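Dye room notebook, January

Started writing at half past four with blue hands, so excuse the thumbprints.

Carrying on from the madder business. For anyone picking this book up cold, the plan this winter is to get a proper set of repeatable shades on the Mulberg wool before we promise colours to anybody, and so far the only thing we can repeat is a rather sad beige. The first madder pot came out brick, the second came out salmon, and I'd have sworn on anything you like that I did the same thing both times. So this month is all about finding out what I'm doing differently without noticing.

Weighed the scoured fleece first thing. 1,285 g dry, after a night on the rack by the boiler, which is less than I'd hoped for given how much of it there seemed to be in the sack. The Mulberg fleeces are greasy old things and a good part of what you carry up the stairs goes straight down the sink. (Please, please use the strainer in the sink. I had my arm down the trap again before breakfast and it's not how I like to start the day.)

Mordant. Alum with a little cream of tartar, dissolved in a jug of hot water before it went anywhere near the pot. I've been guilty of tipping the powder straight in and giving it a stir, and I now think that's where the blotches on the December lot came from. You could see paler patches all down one side of the skeins, exactly as though something had been sitting on the bottom not mixing. The Rekomia alum is finer than the stuff we had before and dissolves almost as you look at it, but it clumps in the tub, so put the lid back ON. Whoever left it off owes me a new tub. It may have been me.

Brought the pot up slowly, kept it under a simmer and left it there for 3 hours with the lid half across. Then off the heat and left overnight. I know the books say an hour will do. It might for a soft fleece, but this wool is like fuse wire and I think it wants the time.

Water. I've gone on about this before and I'm going to go on about it again. The tap in the dye room is hard, you only have to look in the kettle, and the rain butt isn't. The brick pot was tap water and I'm nearly certain the salmon pot was butt water, because that was the week the pipe froze and we were all trooping in and out with buckets. I didn't write it down! There's a whole page in this book about lunch and not a word about where the water came from. So from now on every pot gets its water written at the top of the page, tap or butt or Twal. The Twal runs a bit brown after rain, so if you fetch from there, say whether it had been raining as well.

Madder. Used chopped root this time and not the powder, 700 g of it, rinsed in a couple of changes of cold water to get the worst of the yellow and brown out. The first rinse looked like strong tea. I've kept it in the lidded bucket under the window, labelled, because somebody will want it for something and I can't bear to pour it away. Then soaked the root overnight in warm water, and in the morning tipped the lot, root and all, into the big pot with the wool in a net bag so we're not picking bits out until Easter.

Heat is where I've been most slapdash. The thermometer on the hook reads high, I checked it against the jam one from home, and it's well out once the pot is properly hot. If we've all been trusting it then we've been running everything cooler than we thought. On the other hand the gas ring on the left goes like a blast furnace whatever you set it to, so it may all have evened out in a muddle. I used the right-hand ring and the jam thermometer and stood over it. Madder goes brown if you let it get too hot and sulks if you don't get it hot enough, and the gap between the two is not a wide one.

Pulled a test strand out every so often and laid them along the windowsill on kitchen paper. Peach to begin with, then a sort of boiled prawn, then it hung about doing nothing for so long that I went and swept the back passage, and when I came back it had turned into a real red. A proper one, like an old barn door. I did a small dance. Then I remembered that wet wool always looks darker than dry and stopped dancing.

Left it to cool in the pot. Rinsed next morning. Dry now, and it's a little lighter than it was wet but it's still red, and it's even all the way through, no patches. Tap water, rested mordant, chopped root, right-hand ring. Underline that. I'll do the same again with butt water and change nothing else, and if I so much as think about swapping rings somebody should take the matches off me.

Exhaust bath: put a couple of small skeins through what was left and got a nice warm coral, then a second go gave a pale apricot that I like more than I expected to. These might be the ones that sell at Skukby, thinking about it. People there go straight past the strong colours, pick up the soft ones, and then ask if there's enough for a jumper.

Indigo, briefly, as I've only got blue on me and not much to show for it. The vat was sulking when I lifted the lid. No coppery skin on top, and the liquid underneath was bluish when it ought to be a yellowy green. Warmed it through, fed it a bit of fructose, gave it a slow stir without splashing air in and put the lid back. After lunch it had come round somewhat. Dipped a strand, held it up, watched it go from green to blue while I counted under my breath, which I never get tired of. Pale, though. It wants another feed and a day with the door shut, and I want to find my other glove.

Things to sort out before next time:
Mend or bin the thermometer.
New net bags, the old ones have holes you could lose a sheep through.
Order weld. We're down to stalks and dust.
Find the ledger page with the walnut recipe, it's come loose and I think it's gone home in someone's apron.

Now, shade samples. The cards are not working. We tape a bit of yarn to a card, the tape goes yellow, the yarn falls off, and then there's a card saying "good one, do again" with nothing on it. I've been wanting something you can pick up and rearrange, so you can put the coral next to the red and then next to the blue and see which one it gets on with. What I'd like is a wrapped ring for each pot, yarn wound tight round a curtain ring or a cut bit of tube, with a paper tag through the middle. Then the rings go on upright pegs by dye family, madder on one, weld on another and so on, and you lift them off and swap them about. The same idea as a toddler's toy with coloured rings on white pegs, only ours would be wool and would smell of the vat. 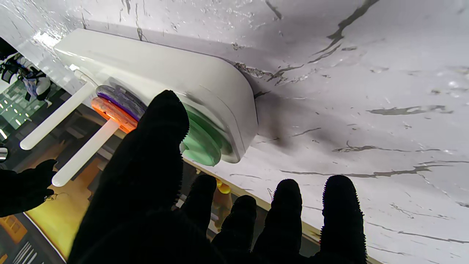

Reply pencilled in the margin by whoever had the book over tea: rings are fine for looking at but no good for fading tests, because the inside of the wrap never sees any light and the outside sees far too much. The same hand adds that flat wraps on a strip of mount board would do both jobs, with half of the strip tucked under a fold of black card, and that it's cheaper than curtain rings.

Fair point about the fading, and I hadn't thought of it. I still want the rings for choosing colours. Could we do both? A ring for the pegs and a strip for the window, cut from the same skein on the same day with the same number on each. It's more winding but I quite like winding, and it can be done sitting down with the radio on. I'll make up 5 of each from this month's pots, red, coral, apricot, the December salmon and the beige (the beige has to go in, it's part of the record), and put the strips in the south window behind the black card. Leave them be until spring please. No peeking, every time the card comes off it muddles the result.

Tags: soft pencil, never biro. Biro runs as soon as it gets near a wet hand and we've lost enough labels that way. Write the month, the water, the ring on the cooker and whether the mordant rested.

Butt water pot goes on tomorrow if the butt isn't frozen. Wool is already wetted out in the grey bucket by the door, so don't anybody tidy it away. Twenty past five now, lights off, vat wrapped in its blanket, strainer back in the sink.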